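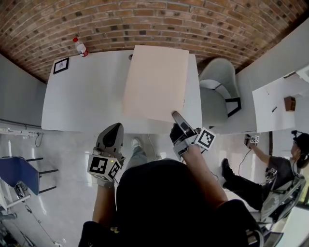 # Vostalell folding utility table, six months in

I bought the Vostalell to replace a pine desk that had started to wobble every time I cut anything on it. I pack and ship orders from a spare room, mostly prints and small framed pieces, and I needed a surface I could stand at in the morning and fold away when family comes to stay. It has been up almost every day since March.

## Setup

The table ships in one box with the legs already attached. You pull each leg pair out until the brace drops into place, push the locking ring down over it, and turn the table over. The first time took me 6 minutes including the packaging. The rings were stiff for the first couple of weeks and I used a rubber jar opener to grip them. They have loosened up enough that I can do it by hand now.

The instruction sheet is one page of drawings. It doesn't show which way the locking rings slide, and I had one of them the wrong way for a day before I noticed that side was sitting slightly low.

## The top

The top is smooth with a very light texture. Packing tape peels off without leaving anything behind if you get to it the same day. Tape left over a weekend leaves a gummy line that needs rubbing alcohol. Permanent marker comes off the same way, with some effort.

Do not cut directly on it. I did this once with a utility knife and the groove is still there, and it collects dirt. I now keep a self-healing mat at one end for trimming.

## Stability

Side to side it is solid. Front to back there is some give, which I notice when I lean in to score heavy board or press down on a tape gun. It doesn't bother me for packing. I would not put a sewing machine on it.

I have stacked it with full cartons at both ends and the middle has not sagged. I did see a slight dip after leaving a paper cutter in the center for most of the summer. It flattened out once I moved the cutter over a leg.

## Height

There is one height and it is a little low for standing work. I bought a set of Elero leg risers, which fit over the feet well enough, but you have to take them off to fold the legs. If you are under average height you may not need them.

## Compared with the Zolent

Before this I borrowed a Zolent table for a month. The Zolent folds in half and has a carrying handle, so it is the better choice if you do craft fairs. The seam down the middle was a problem for me. Thin mailers caught on it, and I could never get a straight line when I ruled across it. The Vostalell has a one-piece top, so it takes more wall space in storage and needs two hands to move through a doorway.

## Problems

One rubber foot came off in the second month and I found it under the radiator. I glued it back and it has held. Masri, the store I ordered from, offered to mail a spare set, but they wanted the order number and a photo of the label on the underside, and I had already fixed it by then.

The edges are also harder than I would like. If you rest your forearms there for long, you will feel it.

## Price

I paid 71 dollars on sale, with free shipping. I would pay that again. At full price I would look at something with adjustable legs first.

**Rating:** 4 out of 5. One point off for the fixed height and the foot.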